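제품 > 냉난방·습도 > 제습기 > Bako Skoddale 407

Bako Skoddale 407 압축기식 제습기

제조사 카탈로그에는 이 제품이 "공간의 공기를 새로 설계한다"고 적혀 있습니다. 저희는 공기를 설계하는 기계를 본 적이 없습니다. Skoddale 407은 팬으로 공기를 빨아들이고, 차가운 증발기에 수분을 맺히게 하고, 그 물을 통에 모으는 평범한 압축기식 제습기입니다. 구조는 오래전부터 쓰이던 방식이고 그래서 고장 나도 손볼 수 있는 부분이 많습니다. 카탈로그 문구를 빼고 나면 꽤 쓸 만한 물건이라는 것이 Prestomberg 매장의 의견입니다. 다만 몇 가지는 사기 전에 알고 계셔야 합니다.

제습 용량에 대하여

표시 용량은 하루 17리터입니다. 이 숫자는 덥고 아주 습한 시험실에서 나온 값입니다. 장마철에 창문을 열어 둔 지하실이라면 비슷한 조건이 될 수도 있겠지만, 보통 사무실이나 거실에서 물통에 그만큼 물이 고이는 일은 없습니다. 온도가 내려가면 공기가 품는 수분 자체가 줄고, 증발기에 성에가 끼기 시작하면 기계는 제습을 멈추고 성에부터 녹입니다. 그동안에도 팬은 돌기 때문에 겉으로 보면 열심히 일하는 것 같습니다.

카탈로그의 "최대 적용 면적 100제곱미터"도 같은 식으로 읽으시면 됩니다. 문도 칸막이도 없는 한 덩어리 공간에, 바깥 공기가 거의 들어오지 않는다는 조건이 작은 글씨로 붙어 있습니다. 실제 건물에는 복도가 있고 문틈이 있고 환기구가 있습니다. 방이 꺾여 있거나 가구로 막혀 있으면 넓은 면적 하나를 한 대로 해결하겠다는 계획은 접는 편이 낫습니다. 저희에게 평면도를 보내시는 분들께는 면적보다 문 위치를 먼저 여쭙습니다.

함께 파는 습도계

Skoddale 407에는 본체 습도 센서가 들어 있습니다. 문제는 센서가 흡입구 바로 안쪽에 있다는 점입니다. 기계가 방금 말려서 내보낸 공기가 벽에 부딪혀 다시 흡입구로 돌아오면 센서는 방 전체가 건조하다고 판단하고 압축기를 꺼 버립니다. 방 반대편은 여전히 눅눅한데 표시창에는 보기 좋은 숫자가 뜹니다. 그래서 저희는 본체 표시창을 믿지 말고 별도 습도계를 하나 두시라고 권합니다. Skenitz의 탁상형 습도계를 같이 취급하지만 꼭 그 제품일 필요는 없고, 집에 있는 것이 멀쩡하면 그대로 쓰셔도 됩니다.

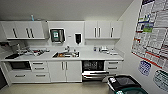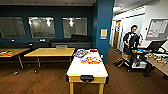 습도계는 어디에 두느냐에 따라 값이 꽤 달라집니다. 같은 방에서도 천장 가까이와 바닥 가까이의 온도가 다르고, 온도가 다르면 수분량이 같아도 상대습도는 다르게 표시됩니다. 사용 설명서에는 "적당한 높이의 평평한 곳"이라고만 되어 있어서 손이 덜 가는 자리를 찾다가 수납장 위에 올려 두는 분이 많습니다. 첫 번째 사진에서 하늘색 작은 병이 서 있는 흰 윗장 위 같은 곳은 천장과 너무 가까워 권하지 않습니다. 읽기도 불편합니다. 두 번째 사진의 흰 상판 탁자 정도 되는 자리가 있다면 그쪽이 낫고, 방에 나무 바닥이 깔려 있다면 바닥 가까운 높이에서도 따로 한 번 재 보시기 바랍니다. 싱크대 상판은 물을 쓰는 곳 옆이라 값이 튈 수 있습니다. 직사광선이 드는 창가, 외벽에 바짝 붙은 선반, 제습기 토출구 앞도 피하십시오. 자리를 옮긴 뒤에는 바로 읽지 말고 충분히 기다렸다가 읽어야 합니다. 저가형 습도계는 특히 반응이 느립니다.

나무 바닥과 제습

카탈로그에는 이 제품이 "원목 바닥을 보호한다"는 문장도 있습니다. 절반만 맞는 말입니다. 나무는 습도가 높으면 늘어나고 낮으면 줄어듭니다. 여름에 습도를 낮춰 주면 판재가 부풀어 들뜨는 것을 막는 데 도움이 되지만, 같은 기계를 난방철까지 켜 두면 판재 사이가 벌어질 수 있습니다. 보호하는 것은 기계가 아니고 설정을 바꾸는 사람입니다. 이미 휘어진 바닥을 제습기로 되돌리려는 문의도 받는데, 누수가 있는지부터 확인하셔야 합니다. 밑에서 물이 올라오는 바닥 위에서 제습기를 돌리면 윗면만 먼저 마르고 판재가 더 휘는 경우도 있습니다.

"연속 모드"는 목표 습도와 관계없이 계속 돌아가는 설정입니다. 공사 직후나 물난리 뒤라면 쓸모가 있습니다. 평상시에는 쓸 이유를 찾지 못했습니다.

소음

"도서관 수준의 정숙함"이라는 표현은 저희 페이지에 옮기지 않으려다가, 문의가 많아 적습니다. 그 표현은 가장 약한 풍량에서, 압축기가 멈춰 있을 때를 말하는 것으로 보입니다. 압축기가 켜지면 낮은 웅웅거림이 생기고, 속이 빈 마루 위에서는 그 소리가 더 커집니다. 고무 매트를 깔면 나아집니다. 상자에 들어 있는 얇은 펠트 패드로는 별 차이를 느끼지 못했습니다. 잠귀가 밝은 분이 침실에 두실 생각이라면 이 제품은 맞지 않습니다. 매장에 전시품이 있으니 압축기가 돌 때까지 기다려서 들어 보십시오.

물통과 배수

물통은 앞으로 빼는 방식이고 손잡이가 달려 있습니다. 가득 차면 기계가 스스로 멈추고 표시등이 켜지며 경고음이 납니다. 경고음은 끌 수 없습니다. 밤중에 울린다는 불만이 제조사에도 전달된 것으로 압니다만 설계가 바뀌었다는 소식은 없습니다.

뒷면 배수구에 호스를 연결하면 물통을 비우지 않아도 됩니다. 펌프가 없으므로 호스는 배수구보다 낮은 쪽으로만 흘러야 합니다. 카탈로그 그림에는 호스가 싱크대 위로 우아하게 올라가 있는데, 물은 그렇게 흐르지 않습니다. 싱크대로 빼고 싶으시면 별도 펌프를 사시거나 기계를 높은 받침에 올려야 하고, 후자는 넘어질 위험이 있어 저희가 말립니다. 동봉된 호스는 짧고 뻣뻣합니다. 철물점에서 같은 안지름의 부드러운 호스를 사서 쓰시는 편이 속 편합니다.

필터와 "항균"

앞판 안쪽의 망 필터는 먼지를 거르는 용도입니다. 상자에는 "항균 필터"라고 인쇄되어 있는데 무엇을 얼마나 줄이는지 시험 자료를 요청했으나 받지 못했습니다. 자료가 올 때까지 이 페이지의 사양에는 그냥 망 필터라고 적겠습니다. 물로 씻어 그늘에서 완전히 말린 뒤 끼우면 됩니다. 공기청정 기능을 기대하고 사시는 것은 추천하지 않습니다.

필터 청소 알림은 2,000시간마다 켜집니다. 먼지가 많은 곳에서는 너무 늦습니다. 이 알림은 필터 상태를 보는 것이 아니라 운전 시간만 세기 때문에, 어제 씻었어도 때가 되면 켜지고 꽉 막혔어도 때가 안 되면 켜지지 않습니다. 손전등으로 비춰 보시고 뿌옇게 보이면 씻으십시오.

전기 요금

절전 기능을 켜면 목표 습도에 도달한 뒤 팬까지 멈춥니다. 요금은 줄지만 팬이 멈춰 있는 동안에는 센서로 새 공기가 들어오지 않아 다시 켜지는 시점이 늦습니다. 카탈로그가 자랑하는 절감률은 이 상태를 포함한 값인데, 비교 대상이 어떤 기계였는지 밝히지 않아 저희는 인용하지 않습니다. 요금이 걱정되시면 콘센트형 전력 측정기를 물려 한동안 직접 재 보시는 것이 가장 확실합니다. 창문을 닫는 것만으로도 가동 시간이 많이 줄어듭니다.

압축기식이므로 돌아가는 동안 방 온도가 조금 오릅니다. 한여름에 에어컨 없이 제습기만 틀면 시원해질 거라고 기대하셨다가 반품을 문의하시는 경우가 있습니다. 정상 동작이라 그 사유로는 반품이 되지 않습니다.

앱 연결

앱이 있기는 합니다. 계정을 만들어야 하고 위치 권한을 요구합니다. 제습기가 사용자의 위치를 알아야 하는 이유를 제조사에 물었더니 "향상된 경험"이라는 답이 왔습니다. 앱 없이도 본체 버튼으로 목표 습도, 풍량, 꺼짐 예약을 모두 쓸 수 있으니 저희는 설치하지 않은 상태로 전시하고 있습니다. 정전 뒤에 이전 설정으로 돌아오는 기능은 앱과 상관없이 작동합니다.

사양

형식: 압축기식, 이동형
표시 제습량: 하루 17리터(제조사 시험 조건)
표시 적용 면적: 최대 100제곱미터(위 설명 참조)
배수: 물통 또는 자연 배수 호스
필터: 물세척 가능한 망 필터
필터 알림 주기: 2,000시간
바퀴: 네 개, 잠금장치 없음
구성품: 본체, 물통, 배수 호스, 펠트 패드, 설명서

바퀴에 잠금장치가 없는 점은 경사가 있는 바닥에서 신경 쓰입니다. 문턱을 넘길 때는 바퀴를 믿지 말고 물통을 비운 뒤 양쪽 손잡이로 드십시오. 눕혀서 운반했다면 똑바로 세워 두고 하룻밤 지난 다음 전원을 넣어야 합니다.

어떤 분께 맞는가

반지하 창고, 빨래를 실내에 너는 집, 여름 내내 눅눅한 작업실이라면 값을 합니다. 겨울에 난방하지 않는 차고나 별장에는 압축기식보다 데시칸트식을 알아보시기 바랍니다. 저희가 데시칸트식을 팔지 않는데도 이렇게 적는 것은 추운 곳에 이 제품을 보냈다가 돌려받은 적이 여러 번 있기 때문입니다. 벽에 이미 곰팡이가 넓게 퍼졌다면 제습기보다 단열과 누수 점검이 먼저입니다.

보증과 재고

제조사 보증은 본체와 압축기의 기간이 다릅니다. 상자 겉면에 크게 적힌 쪽은 압축기 기간이고, 팬과 기판은 그보다 짧습니다. 보증서 뒷면을 꼭 읽어 보십시오. 수리 접수는 Prestomberg 매장에서 대신해 드리며 택배로 보내실 때는 원래 상자가 필요합니다.

2024년 7월 5일 현재 흰색은 매장 재고가 있고, 회색은 9월 입고 예정입니다. 예정이라는 말은 Bako에서 들은 그대로 옮긴 것으로, 지난번 입고도 밀린 적이 있어 회색 예약금은 받지 않습니다. 들어오면 이 페이지에 표시하겠습니다.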